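Skovley Media Users Group
Minutes of the general meeting, 3/26/23

Chair: Seija Heinonen
Present: 28 members
Minutes taken by the secretary

1. Opening

The chair opened the meeting at 7:05 pm. The minutes of the previous meeting were approved with one correction: under item 4, "frame rate" should have read "bit rate."

2. Conversion of the tape collection

The group has been working through the Hirvonen collection of MiniDV and Hi8 tapes, which was left to the club in October. The chair reported that 64 tapes have now been captured to disk. The files are in DV format inside AVI containers and take up far more room than planned for.

There was a long discussion about the format for the access copies. Two options were put forward:

H.264 in an MP4 container, which plays on nearly everything members own, including older tablets and the television in the meeting room.

H.265, also in MP4, which gives smaller files but would not play on four of the laptops brought in for testing.

Several members pointed out that disk space is cheaper than new laptops. One member argued that the H.265 files will be playable by everyone in a few years and that converting twice is a waste of time. The chair said the original captures are being kept in any case, so a second conversion would not lose any quality.

Voted: access copies to be H.264, constant quality setting, audio as AAC stereo. 19 for, 5 against, 4 abstaining.

3. Deinterlacing

Members looked at three test clips on the large screen. The first had been left interlaced and showed clear combing whenever anyone moved. The second had been deinterlaced by dropping one field, and the picture was soft. The third had been converted to double frame rate. Most of those present preferred the third, though a few thought it looked "like the news."

It was agreed to use the double frame rate method for all sports and family footage. For the 11 tapes of the theater performances, the person doing the conversion may choose.

A question was asked about the wrong field order. Two of the captured tapes play with a jerky motion and this is the likely cause. They do not need to be captured again. The field order can be set by hand before the conversion is run.

4. Software licenses

The club has been using the trial version of Vikmont Converter, which puts a mark in the corner of the picture after the first five minutes. A club license covering three computers costs $64 a year. The free tools some members use at home do the same job but have to be run from the command line, and not everyone is comfortable with that.

There was some disagreement. One member offered to write a batch script that would convert a whole folder with the agreed settings, so that the user only has to drop files in and start it. Another asked who would fix the script when it stopped working. The member said he would, for as long as he belongs to the club.

Decided: the script will be tried first. If it is not in use by the next meeting, the license will be bought. The secretary will remove the trial version from the club computer in the meantime.

5. Sound problems

Eleven of the captured files have sound that drifts out of step with the picture. It starts out fine and is off by close to a second at the end of an hour. The chair has compared the files and found that all of them came from tapes recorded with 12-bit audio at 32 kHz. The capture program was set to 48 kHz.

The affected tapes will be captured again with the correct setting. The list is on the shared drive. Anyone capturing tapes at home should check the audio setting on the camera before starting, and should look at the last minute of each file as well as the first.

6. Equipment

The FireWire card in the club computer has stopped being recognized after the last system update. It works in the older machine. The older machine will be kept off the network and used for capture only.

The Hi8 player needs a new belt. The Revholm repair shop has quoted for the work and can do it in two weeks. Approved.

A member asked whether the club should buy a second player. The chair would like to see how many Hi8 tapes are left before spending money on one. The remaining tapes will be sorted by format and the numbers brought to the next meeting.
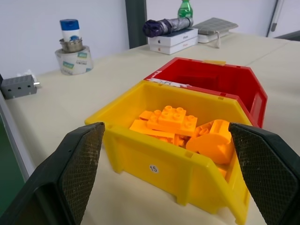
Members who have borrowed cables and adapters are asked to return them. The four-pin to six-pin FireWire cable is needed for every capture session and there is only one.

7. Storage and backup

The main drive is nearly full. There are 3,819 files on it, counting still images and project files. Many of the project files are left over from editing classes and nobody has opened them for years.

Agreed:

Project files from the classes will be deleted after a notice period of one month. Members who want to keep theirs should copy them before then.

A second external drive will be bought and kept at the chair's home. The spending limit is $200.

File names will follow the pattern year, tape number, part number, with no spaces. Where the year is not known, 0000 is to be used.

Checksums will be made when the files are copied to the second drive. The secretary asked for a short written guide to this, as she has not done it before. The chair will write one.

8. Finances

The balance stood at $1,000 before the purchases agreed tonight. Dues for the year have been paid by all but two members. No change to the dues was proposed.

9. Other business

A request has come from the Skovley library for a 20-minute compilation of local footage to run on a loop in the lobby. The library's screen takes MP4 files from a USB stick and will not show anything above 1080p. Three members agreed to choose clips. Permission will be asked of the families who can be identified, and clips of children will be left out unless permission is given in writing.

A member asked for an evening on subtitles, both burned in and as separate files. The chair will put it on the program for the fall.

The wireless connection in the meeting room was discussed again. It remains too slow for moving video files. Members should bring files on a drive.

10. Next meeting

The date will be sent out by email once the room booking is confirmed. The results of the script trial will be the first item.

The meeting closed at 8:50 pm.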